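Laundry questions, answered (mostly)

212 comments | 315 shares

I get a lot of the same questions since I wrote up my year of doing laundry for a full house in Doltdale, so I'm putting the answers in one place. I'm no expert, I just wash a LOT of clothes.

How much detergent do you use?

Way less than the cap says! I go with 3 tablespoons for a big load and half that for a small one. If your towels feel stiff or slimy, try cutting back before you buy anything new.

Cold or warm?

Cold for nearly everything. Sheets and dish towels get warm, and I only go hot after somebody's been sick.

Do I really have to sort?

I sort by weight more than color these days. Jeans with jeans, thin shirts with thin shirts. New red or dark blue stuff still gets its own wash the first couple of times (I learned that one with a set of white pillowcases, RIP).

What do you do about grease spots?

Dish soap, rubbed in with a finger, and then I leave it for 20 minutes. Check the spot before the shirt goes in the dryer - heat can set it for good. My old Haugland fleece has been through this more times than I can count and it still looks fine.

Are dryer balls worth it?

I like mine. They came from the Plultow craft fair and they do seem to speed things up a bit. Loud, though.

Do you use fabric softener?

Not on towels, it makes them soak up less water. Now and then I'll use it on a blanket.

Why does my washer smell?

Usually a closed lid and too much soap. Leave the lid open between loads and run a hot, empty cycle once a month. Wipe around the rim too, gunk loves to hide up there. 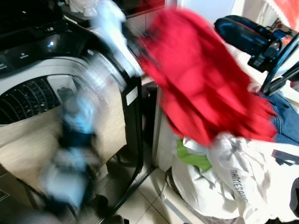
Same goes for hampers, by the way. Mine sat in a corner of the closet for years and I never once thought to wash the liner. Now it goes in with the towels and the whole closet smells better.

Related
Line drying in January
My Istudwood ironing board, two years on
Getting candle wax out of a tablecloth
Where do all the socks go? (2,363 views)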